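Hand gripper losing pose near the rack, right side only

Posted January 17, 2023

tornthorpe_cell: Setup is a pair of hand-held grippers with marker plates on top, cable out of each. Station is a table with a two-tier black metal rack and jars on the lower tray. Left unit tracks fine. Right unit drops pose when the jaws get near the jars at the right end of the tray. Log shows 21 dropouts in one session of 2,911 samples. I re-seated the plate and tightened the screws. No change.
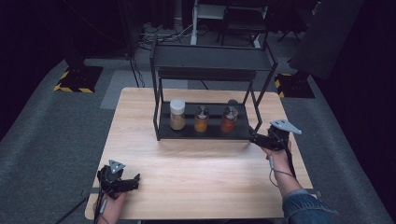
Hornia: Check the cable before you touch the tracking. If it pulls on the wrist when you reach, it can flex the connector and you get a gap that looks like lost markers. Log the link status next to the pose and compare timestamps.

tornthorpe_cell: Did that this morning. Link stays up through all the gaps. Swapped cables left to right anyway, fault stayed on the right.

esf_989: Then it's line of sight. The upper tier is a solid panel. Tilt the plate under it and a high tracking camera loses it. Lower one camera and redo the calibration.

Hornia: Disagree. Moving a camera costs you the whole calibration. Move the rack toward the operator first, 3 inches, and tape the feet positions. Five minutes of work and you can undo it.

esf_989: Moving the rack changes the task. Anything recorded since July won't match.

tornthorpe_cell: Rack moved 3 inches as a test only. Dropouts went from 21 to 3, so it is occlusion. I'll put the rack back and lower the camera after the current batch. Does the Ilance calibration tool keep the old origin if only one camera moves?

Hornia: No. Save the old file under a new name first, then re-zero on the table corner.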